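May, bench notes, bins and mixed items
Start 9:40

Continued with the gray bin on the pale wooden table. I wanted first to decide what to do with the bin itself, because Brodik sent the quote for replacement liners and it is open since two weeks. They ask 130 for one liner, minimum order applies, and delivery to us is 60 extra. For that money I prefer to understand first if the wear disturbs anything or is only ugly.

Wear, as I find it today:

- Far inner wall is the worst. The upper part is bright and silvery with dark vertical streaks, and the edge of the worn area is flaky.
- Lower part of the same wall is duller gray. I would leave it.
- Floor has pale cloudy scuffs, more toward the front.
- Tall panel at the back has faint diagonal scratches, nothing to do there.

I went over the upper part of the far wall with a fingernail and then with a plastic scraper. Two flakes came off, both smaller than a grain of rice. They are in a small bag taped inside the back cover of this notebook. If somebody finds more flakes on the items, please add to the same bag and write the time.

The holes in the floor I measured again, as the old sheet from Detitz had them wrong. A thin pen cap can stand in one and then it is annoying to get out. For the small items list I will mark everything that is thinner than the hole. I do not want to tape them closed yet, the tape edge will collect dust and the scoop handle will catch on it.

Item set for today is the household one, second half of the Kyei box. The box list says 1,697 pieces when everything is counted, but this includes spare caps and loose labels, so for daily work the number is not useful. I keep to the short list.
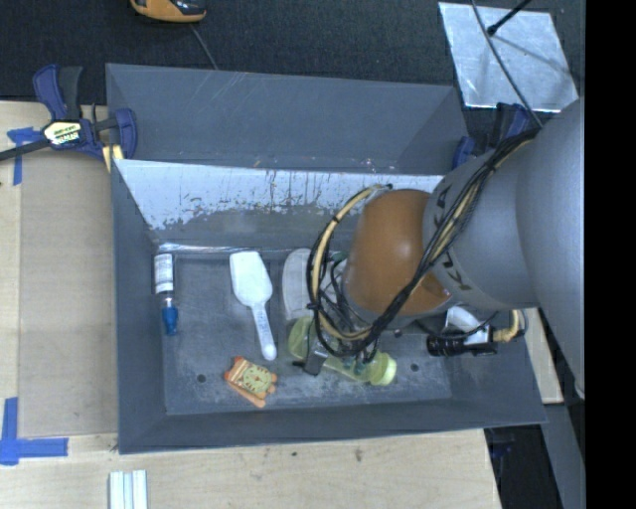 *Gray bin, household set. Bottle-like item with the blue tip at left, white scoop to the right of it.*

Notes on single items, in the order I handled them:

**White scoop.** Good item, I would like two more. The bowl is broad and squared off and the handle is long, so it behaves very different depending how it lies. With the bowl to the back wall it is quiet. When I turned it with the bowl up, it rocked for some seconds each time I touched the table. There are small bluish raised markings on the upper handle. I tried to read them with the loupe and gave up, in the list I write only "scoop, white, plastic". Weighed twice, same result both times, value is in the spreadsheet.

**Slender one with white label.** The print on the label is too fine for reading from standing position. I call it "slim bottle, blue tip" and I ask that we all use this name, in the last sheet it had three different names and I lost most of an hour for sorting. The tip goes toward the front of the bin at the beginning. It likes to roll, also when the floor looks flat. I put the level on the floor of the bin and it is out a little, toward the front left. One folded paper under the table leg corrected it. This is not a nice solution - better is the adjustable foot from Eser, we have one in the drawer with the hex keys.

**Orange item.** Stays in the set. No change from last time.

11:15 - break, emptied the bin and wiped it. Dry cloth first, then slightly damp, then dry again. The seam at the bottom of the far wall collects fine gray dust and the cloth does not reach in. A soft toothbrush is good for it. I left the brush in the jar with the markers, please do not use it for anything with oil.

After the wipe I repeated the slim bottle with the level corrected. It rolled one time and then not again in the next tries. So the table was at least part of the problem. I did not yet repeat the scoop.

About the liner: my opinion is to wait. The worn part is high on the wall and the items lie mostly on the floor. If flakes continue, we order. There is 700 left on the small parts line until summer and I would like to keep some for new trays.

To do:

- [ ] adjustable foot in place of the paper
- [ ] correct the hole sizes in the Detitz sheet
- [ ] scoop again, handle toward the front and handle across
- [ ] rename slim bottle in the old sheets
- [ ] answer Brodik, ask if the quote stays valid one more month
- [x] toothbrush for the seam

Stopped 12:50. Cloths are hanging on the radiator.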